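Zelle 2 nach dem Umbau: Einrichten, Kabelführung, Greiferpflege

6. Februar 2021

Im November hatte ich die Zelle aus dem Projekt Indale übernommen, damals noch mit der alten Tischhöhe und einem Satz Posen, der zu keinem unserer Kartons passte. Inzwischen läuft sie im Dauerbetrieb. Ich halte hier fest, was eingestellt ist und in welcher Reihenfolge ich vorgehe, vor allem für mich selbst.

Die Aufgabe ist schnell beschrieben: zwei Arme, offene Faltkartons, aufgewickelte Netzkabel. Der Aufwand steckt in den Kartons. Die Seitenlaschen stehen nach dem Öffnen nie gleich, und der Karton wandert auf dem Tuch, sobald ein Finger die Wand streift.

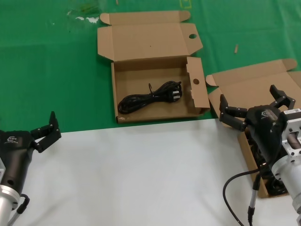
Die Ruheposen habe ich deshalb neu eingelernt. Beide Hände warten jetzt 100 mm über der höchsten Laschenkante und fahren senkrecht ein. Der Schrägeinfahrt aus der Indale-Konfiguration trauere ich nicht nach, sie hat zwar Taktzeit gespart, aber die Laschen geknickt. Die Verfahrgeschwindigkeit über dem Tisch liegt bei 400 mm/s, beim Absenken deutlich darunter. Der Parametersatz heißt bei mir Omero und liegt unter der Nummer 2458 im Archiv.

Reihenfolge nach jedem Umsetzen des Tisches:

1. Tisch ausrichten, Rollen feststellen, Abstand zur Säule mit dem Anschlaglineal prüfen. Soll: 700 mm.

2. Tuch glatt ziehen. Falten unter dem Karton kippen den Boden um ein paar Grad, und dann stimmt die Greifhöhe nicht mehr.

3. Handgelenkkameras einzeln prüfen. Beide Fingerspitzen müssen unten im Bild stehen, der Kartonrand dazwischen. Fehlt eine Spitze, sitzt der Halter schief. Schrauben lösen, nachsetzen, wieder anziehen, Prüfung wiederholen.

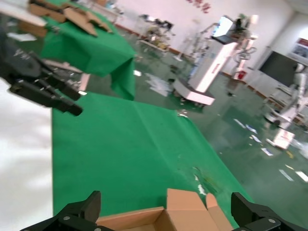 4. Leerfahrt mit reduzierter Geschwindigkeit, eine Hand am Not-Halt. Erst danach kommt ein Kabel in den Karton.

Zur Kabelführung am Handgelenk: Die Leitung zur Hand braucht eine freie Schlaufe. Zu kurz zieht sie bei voller Drehung am Stecker, zu lang schleift sie über die Auflage und nimmt beim Zurückfahren den Kartonrand mit. Ich drehe das Handgelenk in beide Endlagen und fixiere die Schlaufe in der ungünstigeren. Kabelbinder nur handfest, sonst drückt sich der Mantel ein.

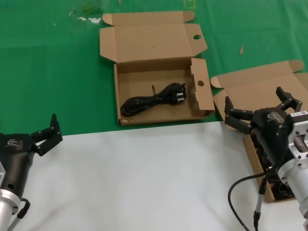
Die Fingergelenke bekommen einmal pro Woche eine Sichtprüfung. Pappstaub setzt sich in die Gelenkspalte, ich nehme einen trockenen Pinsel und keine Druckluft. Die Gelenkschrauben sind mit mittelfestem Sicherungslack gesetzt. Der Lack von Fairclough hält, der Vorgänger hatte sich nach wenigen Schichten gelöst.

Offen ist noch die Drift am rechten Handgelenk. Nach längerem Betrieb weicht die Nullage leicht ab, links tritt das nicht auf. Ich vermute den Flansch und messe nach, sobald der Ersatzsatz aus Stovovside da ist. Bis dahin wird rechts vor jeder Schicht neu referenziert.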